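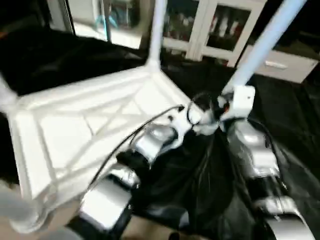 Underside of the piece at Clevstead, with a gripper at one corner.

Print this message | E-mail this message

Subject: Re: Clevstead open day, did anyone go?
List: home-automation discussion

I went. Sorry for the slow answer, I wanted to get my notes typed up first. They're in the order I wrote them down, so the part on cost is near the end if you only want that.

The question was this:

> Did anyone get to the Clevstead open day in November? I had it on
> my calendar and couldn't make the drive. I'm mainly interested in
> the furniture assembly demonstration from Pruvell. The flyer said
> two arms, no fixtures, no jigs. I have seen that claim before and
> there is usually a clamp hiding someplace. Also, is the
> Hjaltadóttir software something a person can get hold of, or is it
> only for their partners? And how long did it take? The flyer
> doesn't say, which makes me suspicious.

Taking those in turn.

First, getting in. Doors were at 10 and the assembly demonstration was in the second building, past the loading area. The sign for it was on the inside of the door, so a few of us walked by it twice. They let people in by small groups and each group got one full run plus questions. I stayed for two runs, one before lunch and one after. Parking was free and there was plenty of it.

The task is a small white piece of household furniture called the Zarnlow. It's the sort of thing you would put beside a bed or in a kid's room: a molded white platform with a raised rim, and poles that go into the corners as legs. Pruvell sells the robot. Hjaltadóttir is the lab that wrote the control software. The Zarnlow was picked because the parts are light and all the same color, and the poles have to go in fairly straight or they bind. A Pruvell engineer told our group that white parts on a white background gave them trouble early on, and that they now put black sheeting under everything. It is ordinary plastic sheet, the kind you can get at a paint store. It wrinkles, and they don't bother to smooth it out between runs.

On the clamp question: I looked for one. There is no fixture bolted to the table. The robot holds the work with one hand and does the joining with the other, and it swaps hands when it needs to. When the piece has to be turned over, the arms do that too. The underside is ribbed, with a big X across it, and they said the ribs are handy to hold by but the fingers can get stuck in the pockets. I saw that happen one time in the morning run. The arm stopped, opened the fingers, backed away and tried again from the side. It took three tries. Nobody stepped in.

There are cables on the outside of both arms, and they do hang over the work. I asked if they ever snag. The answer was yes, and that the next version will have them inside the arm. No date was given for that.

Before each run a person sets out the parts. You should know this if you're picturing a robot that opens a box. Somebody has already cut the tape, taken off the bags and laid the poles down. They don't go in marked spots, though. For the afternoon run they let one of the visitors put the poles down wherever she liked, within reach of the arms, and the robot worked it out. It was slower to start but it got going.
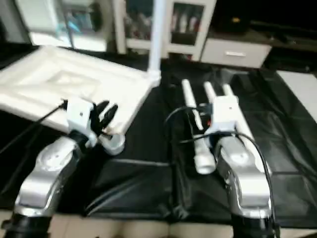
Tubes and tray on the black sheeting, both grippers over the table.

The order of work, as I understood it, was to find the platform, get it at a good angle, pick up a pole near its end, line it up over the corner, push, and then give a small twist. The twist is the part that took them the longest to get right. If it twists too soon the pole jumps out, and if it pushes too hard the whole platform slides away on the plastic. A person feels this without thinking about it. The robot goes by how much effort the motors are using, plus what it can see.

Numbers, as given by the lab on their handout. I'm copying these and can't vouch for them:

Practice sessions for seating the poles: 1000
Practice sessions for turning and moving the platform: 1000
Total: 2000

These were sessions where a person steered the arms and the system recorded what the person did. The software was then trained on the recordings. I asked how many different people did the steering and was told "a handful." I asked if a left-handed person makes different recordings from a right-handed one, and they said yes, you can see it in which arm the robot likes to start with. I thought that was the best answer of the day.

Every run at the site gets logged with a number. The one I watched in the morning was run 2329. They don't reset the count when they change the software, so you can't read much into it.

Time. You were right to be suspicious about the flyer. I didn't have a stopwatch going from the very start of the morning run, so I won't give you minutes. I can tell you it was slow. I have put together furniture like this for my own kids and I would have been done, cleaned up and on to something else. The people from Pruvell didn't pretend otherwise. They said speed is turned down for open days, and that it's perhaps twice as fast in normal use. Even at double speed I'd still beat it.

The turning moves are quicker than the rest. When the head and arms swing around to get at another corner, things go by fast, and they ask you to stay behind the yellow tape on the floor by the entrance. The fine work at the corners is where all the time goes.

Did it finish? Morning run, yes, all the legs on, and a person came and leaned on it to show that it held. Afternoon run, no. It dropped a pole that rolled off out of reach, and they ended the run there. They don't pick parts up and hand them back during a demonstration. I liked that they let us see it fail and didn't rush us out.

The software question. I asked the Hjaltadóttir people directly. Here is what I wrote down. The training recordings are going to be shared with anyone who signs a form. The control software is for partners only right now. They may put out a cut-down version that works with one arm. I asked about when and got a shrug, so I wouldn't plan around it. The form is not on their website yet. I left my address and will post to the list if anything comes.

Cost. Pruvell would not give a price for the robot in front of other visitors. They have a sales sheet you can ask for. I asked for it and it's a request for a phone call. From the way they talked, it is priced for labs and for factories and not for anybody on this list. If someone here does make the phone call, please share what you hear.

Other things, in no order:

The room was set up like a home, with glass-door cabinets and drawers along the back. I asked about that too. They want the robot to get used to seeing furniture that isn't the furniture it's building. Early on it would reach for the wrong white thing.

It's quieter than I expected. There is a whine when an arm holds a load up high for a while, and otherwise you mostly hear plastic creaking as the poles go in.

The emergency stop was in the hand of an operator the whole time. It wasn't used in either run I saw.

The lunch truck took cash only.
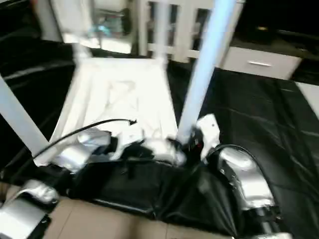 A list member sent me a note off-list and said I could pass it on: I was in a later group and saw it get through the whole thing with one bad grip. My worry is different. It learned one stand. Give it the same stand with legs an inch longer and I want to know if it does anything sensible. I asked and was told they had tried that and it went "okay sometimes." I'd like to see the okay and the sometimes in a table before I get excited. I'd also like to know if the twist it learned works on any other kind of joint, or only on that one.

I agree with most of that. I did ask about other joints, and the answer was that screws are a separate project and they have not started on cam locks at all. So flat-pack dressers are a long way off. On the longer legs I had no chance to ask, and the handout is silent.

What I would say in their favor is that the placing of the parts was not rigged, at least not in the run where a visitor did it. I've been to demonstrations where the thing only works if every part is on its painted outline. I moved around as much as the tape allowed and looked for outlines and saw none.

If you're deciding about next year, I'd say go, and go in the morning. By mid-afternoon the line for the second building was long and the groups were getting bigger, which made it hard to see what the fingers were doing. Bring questions. The engineers were more willing to talk between runs than during them, and the one running the stop button can't talk at all.

I have the handout on paper only. If there's interest I can scan it, it's two sides. Reply to the list and not just to me, so that I know how many people want it and don't end up sending it out one at a time like I did with the thermostat wiring sheet.

Print this message | E-mail this message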